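ホーム　工作日記　ロボット　道具と材料　このブログについて　お問い合わせ

手持ちグリッパー、2号機がやっと形になりました

2018年6月

前回の記事で「次はもう少し早く更新します」と書いておいて、ずいぶん間があいてしまいました。すみません。でもそのあいだ、ずっと手は動いていたんです。夜な夜な指先を削り、印刷し、また削り、という日々でした。机の引き出しがボツになった指でいっぱいで、開けるたびにジャラジャラ鳴ります。

作っているのは、手で持って使うグリッパーです。握りのレバーを引くと先の指が閉じて、放すとばねで開く。カメラも一緒に載っていて、指先が物に近づいていくところを、道具の側から撮れるようになっています。ロボットアームの先に付けるのと同じ指を、先に自分の手で使ってみて、つかみやすい角度や物の寄せ方をたっぷり撮りためておこう、という計画ですね。アーム本体のほうはまだ関節がガタガタなので、手で先に進められるのがとにかく楽しい！

1月に作った1号機を覚えている方はいるでしょうか。あれは失敗作でした。いや、動くことは動いたんですよ。消しゴムもつかめたし、スポンジもつかめた。ところが台所にある普通の物を持ってこようとすると、指の開きがまるで足りない。調味料の瓶で詰まり、ティーバッグの箱で詰まり、マグカップに至っては取っ手しか相手にできませんでした。あと、指が細すぎて、強く握ると先だけ外へ逃げていくんです。つかんだつもりが、ぬるっと回って落ちる。あの感触は今思い出しても悔しいです。

そこで2号機です。変えたところを順番に書いていきます。

まず指先の形。前のはペンチのように先を細くしていたのを、思いきって四角いブロックにしました。見た目はだいぶ無骨になりました。積み木に近いです。最初に画面で描いたときは「これはないな」と思ったのに、印刷して手に取ったら急に気に入ってしまって、今では細い指のほうが頼りなく見えます。内側の面には、少しだけ盛り上げたパッドを付けました。ここの高さでかなり悩みました。高くしすぎると薄い物をつかんだときに先端が浮くし、低くしすぎると付けた意味がなくなる。印刷してはつまみ、印刷してはつまみで、いちばんしっくり来たものを残しています。ボツの山の大半はこのパッドの高さ違いです。

先端に開いている小さな穴は、あとから別の部品をねじ止めするための穴です。ゴムの爪とか、もっと長い延長の指とか、やりたいことがいろいろあるんですよね（今のところ全部空いたままですが）。側面にも穴があるので、横向きのピンも通せるはず。「はず」と書いたのは、まだ通していないからです。

色は黒に近い濃い緑。これは狙ったというより、Illivicoの棚に残っていたフィラメントがそれだったという話です。ただ、使ってみたらこの色がすごくいい。つやが出にくくて、明るい部屋でカメラに映しても指の輪郭がちゃんと見えるんです。前の白い指は、白っぽい机の上だと画面の中でどこかへ行ってしまって、映像を見返しながら「指はどこだ」と何度もつぶやいていました。次に材料を買うときも、似た色を探すつもりです。

Illivicoというのは、私が通っている共同工房です。前にも何回か書きましたが、プリンターと小さいボール盤が使えて、作業机が広い。印刷の予約は一枠しか取れない日が多いので、家でデータを詰めてから行って、印刷しているあいだに机で組み立てる、というのがいつもの流れです。指1本ならその枠に余裕で収まるんですが、握りの部分は収まらなくて、上下に割って印刷して、あとでねじで合わせました。割ったおかげで中のワイヤーを通すのが楽になったので、これは結果として良かったです。一体で印刷していたら、きっとピンセットを握りしめて泣いていました。

次に開閉のしくみ。1号機は片方の指だけが動く方式でした。部品が少ないし、安く済む。でもこれだと、物を挟むときにどうしても片側へ押してしまうんですよね。軽い箱だと机の上をずるずる滑って、逃げた先で止まる。手で持っていると無意識に手首で合わせてしまうので、最初は気づきませんでした。映像を見返したら、毎回ちょっとずつ箱を追いかけている。これをそのままアームに真似させたら、と思ったらぞっとしました。

2号機は両方の指が同じだけ動きます。付け根に歯車を入れて、左右を噛み合わせました。軸は12ミリの短いボルトで、頭のまわりにワッシャーを入れてあります。ここを最初プラスチックの軸でやろうとして、組んだその日に折りました。ケチるところを間違えましたね。金属に替えたら動きがすうっと軽くなって、意味もなく開いたり閉じたり、カニみたいにずっとやっていました。隣の机の人に笑われましたが、あれは一回触ったらみんなやると思います！

指の厚みは前の倍近くにしました。おかげで先が逃げる問題はほぼ消えました。そのかわり重い。カメラと握りを含めて573グラムあります。台所の秤に載せて数字を見たとき、しばらく黙ってしまいました。短い時間なら平気なんですが、続けて使っていると手首の親指側がじわじわ来ます。25分で一度休む、と決めてタイマーを鳴らすようにしました。夢中になっているとタイマーを止めて続けてしまうので、あまり守れていません。良くないです。

重さの犯人はだいたい分かっていて、握りの下半分です。丈夫にしようとして中をみっちり詰めて印刷したんですが、あそこには大した力がかかっていない。次は中をスカスカにして、壁だけ厚くしてみます。あとカメラの台座。Hunsteadという名前で公開されていた台座のデータを使わせてもらったところ、これが戦車のように頑丈で、ありがたいけれど明らかに過剰でした。腕の部分だけ自分で描き直しているところです。

カメラの位置についても少し。上から見下ろす角度を深くすると、物の全体がよく見えるのに指先が隠れます。浅くすると指はよく見えるけれど、今度は奥の物が切れる。いろいろ動かしてみて、左右の指が画面の下のほうに入る角度に落ち着きました。長い物は端まで入りません。そこは割り切りです。つかむ瞬間に大事なのは、指の間に何があるかですから。レンズをもっと広いものにする手もあるんですが、広くすると今度は端がぐにゃっと曲がって、距離の感覚が合わなくなりました。

つかむ練習の相手は、家にある物を片っ端から。丸い物はみかん、やわらかい物は丸めた靴下、面倒な物の代表は鍵束です（鍵束は本当に面倒です。毎回形が違う！）。その中で、個人的にいちばん勉強になったのが細長い箱でした。ラップの箱です。

細長い箱は簡単そうに見えるんですよ。まっすぐだし、平らな面があるし。ところが机に斜めに置いてあると、指もその向きに合わせて手首をひねらないといけない。ひねり方が足りないと、指の角が先に当たって箱がくるっと回る。長い分だけ端の振れも大きくて、隣の物まで倒します。それから、どこをつかむかで持ち上げたあとの姿勢が全然違うんですね。真ん中を外すと、重いほうがすうっと下がっていく。1号機のときはそもそも指の間に入らなかったので、こういう悩みにたどり着けたこと自体がうれしいです。

もうひとつ、つるつるした箱は照明を映します。工房の机は明るい木目で、日当たりのいい時間だとかなり白っぽく写るんですが、その上に光沢のある箱を置くと、表面に白い筋がぴかっと出る。人間の目なら「ああ光ってるな」で済むところが、映像だけで輪郭を取ろうとすると、この筋を箱の端だと思い込まれることがあります。最初はカーテンを閉めようかと思いました。でも台所って、普通に光るものだらけですよね。なので閉めずに、このまま撮っていくことにしました。

ソフトのほうは、まだ人に見せられる状態ではありません。撮った映像に名前を付けて、つかむ直前のところで切り出すだけの小さなプログラムで、名前だけは立派にDevadigaといいます。響きで決めました。切り出しの位置がときどき早すぎて、指がまだ物のずっと手前にいる映像ばかり並ぶ日があります。レバーの引き具合を読むセンサーを付ければ一発で直りそうなのに、握りの中にもう場所がない。ここでまた握りの設計に戻るわけです。重さも減らしたい、場所も増やしたい。3号機の絵をもう描き始めてしまいました。

とはいえ、2号機はしばらく使い込みます。直したい所が見えてくるのは、いつも使い始めてからなので。今のところのメモだけ残しておきます。

・レバーのばねは一段弱いものに替える。閉じきる手前が重い。
・左の指の付け根、ねじのゆるみ止めを忘れている。次に開けたときに塗ること。
・パッドの表面に薄いゴムを貼る。つるつるの紙箱用。
・カメラのケーブルが袖に引っかかる。握りの裏を通したい。

データは、握りの描き直しが終わったら指の部分から順に公開します。欲しいと言ってくださった方、もう少しだけ待ってください。指だけなら先に渡せるので、急ぎの方はコメント欄に書いてもらえれば送ります。印刷するときは、パッドの面を上に向けて寝かせるのがおすすめです。立てて印刷すると層の向きのせいで先から割れます（引き出しに証拠があります）。

ラップの箱に向かって、両側から指を寄せていくところで今回はおしまい。次は握りの中身をお見せします！
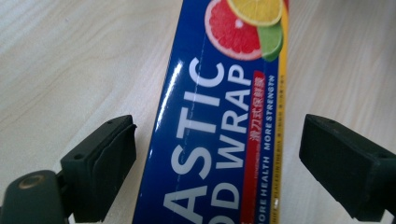
コメント

Manikandan Kurian
左右の指を歯車でつなぐところ、うちでも同じことをしたのですが、しばらく使ったら歯が減って片方だけ遅れて閉じるようになりました。歯の幅を少し広げて印刷し直したら今のところ収まっています。握りを軽くするなら、下半分より先にボルトの長さを見直してみてもいいかもしれません。それと指のデータ、急ぎませんが欲しいです。うちのプリンターは小さいので、寝かせて印刷できる長さかどうかだけ教えてください。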